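Budadside Bedrooms: README

Version 2, 31 May 2025

Contents
What is in the set
Files
How the beds were chosen
Labels
Known problems
Licence and contact

What is in the set

Budadside Bedrooms is a collection of 276 colour photographs of made beds in private homes. It covers bedspreads, quilts, pillows, headboards and the curtains nearest the bed. Vira Hutsuliak put together the first version in March, and Thilini Jayasinghe rewrote the labels for this one.

Files

photos/ holds the pictures as JPEG
labels.csv has one row per photograph
homes.csv lists home codes and room codes
changes.txt covers what moved between versions 1 and 2

Home codes are the names Amik, Bilyk and Mevitz followed by a room number. They are labels only and don't match streets or families.

How the beds were chosen

Any bed with a cover on it could go in. Bunks and cots were left out. Householders made the bed their usual way and were asked not to buy anything new for it.

Labels

cover_pattern: plain, stripe, plaid, floral, patchwork, other
cover_colour: up to two, main colour first
headboard: none, wood, metal, padded
pillows: matched or mixed
curtain_pattern: same values as cover_pattern, plus none

A red-and-white plaid bedspread is entered as plaid, red, white. With a grey-and-white patterned pillow and a pink one at the head, pillows is mixed. The cream headboard is wood, whatever the shape of its top rail, and the orange, tan and brown curtain is stripe.

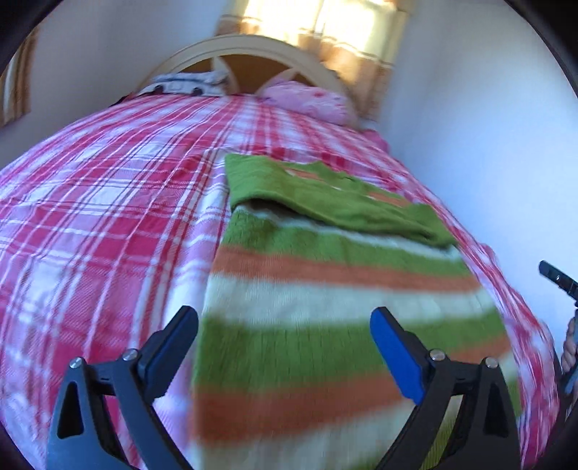 Known problems

Plaid and check were separate values in version 1. They are now both plaid, but 32 rows still need a second look. Cream and white are easily confused in strong daylight.

Licence and contact

Free for teaching and research. Please credit Budadside Bedrooms and give the version number. Corrections go to Thilini, with the file name in the subject line.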